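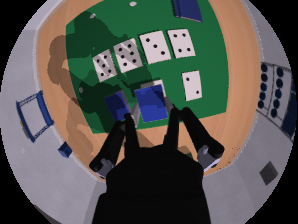 2014-03-31

Notebook, direct mail bench, Tivthorpe renewal test

Finally got the match file back from Henlow this morning, so I can write up where we are before it all slides out of my head again. Jiahui, if you're reading this while I'm out, the short version is in the last paragraph, but please do read the middle too, that's where the trouble is!

We mailed 3,061 lapsed members of the Tivthorpe museum, everybody whose last gift was between thirteen and thirty-six months old. Half got the old renewal letter (the long one with the director's signature and the buckslip about parking) and half got Mehwish's new version, a page and a half, ask amount in the second paragraph, with the reply form perforated at the bottom so there is one less piece to go missing. Same outer envelope on both. Same stamp. I was fussy about that and I'm glad I was.

As of today's caging report we have 103 gifts in. I'm not going to write the split down as a result yet, partly superstition and partly the problem I'm coming to, but the short letter is ahead and I did a small dance at my desk.

The problem. Genalyn was going through the reply forms by hand (bless her, she likes doing it, she says you learn more from the scribbles in the margin than from the spreadsheet, and I've come round to her view) and she found 7 with no source code printed on them. The line is just blank. Called D'Souza, who did the printing, and they think the variable data dropped out when they changed over rolls. They are sending me the press log. Until it comes we don't know if the blanks are all from one panel or spread across both. I've put them in their own envelope in the top drawer with a yellow sticky on it. Please don't let anybody batch them with the white mail.

We can probably get most of them back by matching name and zip against the mail file, which Henlow kept with the panel assignment. Tried it on the first few over lunch and it worked nicely except for a couple who moved and one lady who has gone back to her maiden name. She wrote us a whole note about it, and about her granddaughter who wants to be a conservator. Somebody should write back to her properly. I'll do it if Anitha hasn't got to it by the time I've cleared my desk.

Other bits, mostly for me:

Average gift is holding up better than I feared with the lower opening ask. Want to look at the median as well, there is one very generous person in there pulling things upward.

Mieczysław wants to know if we can use the Pinis list for the May acquisition mailing. I said yes in principle but they need a sample package for approval first and ours still has the old logo on the back flap. Ask the designer for a clean one.

The 2 complaints about duplicate letters were the same household, spouses with separate records. Merged them and apologized by phone. Very nice people, they renewed while I had them on the line.

Short version, Jiahui: leave both panels open, don't report a winner, hold the uncoded forms, chase D'Souza for the log if it hasn't shown up. Caging files are in the usual folder, and I renamed the second one so it sorts after the first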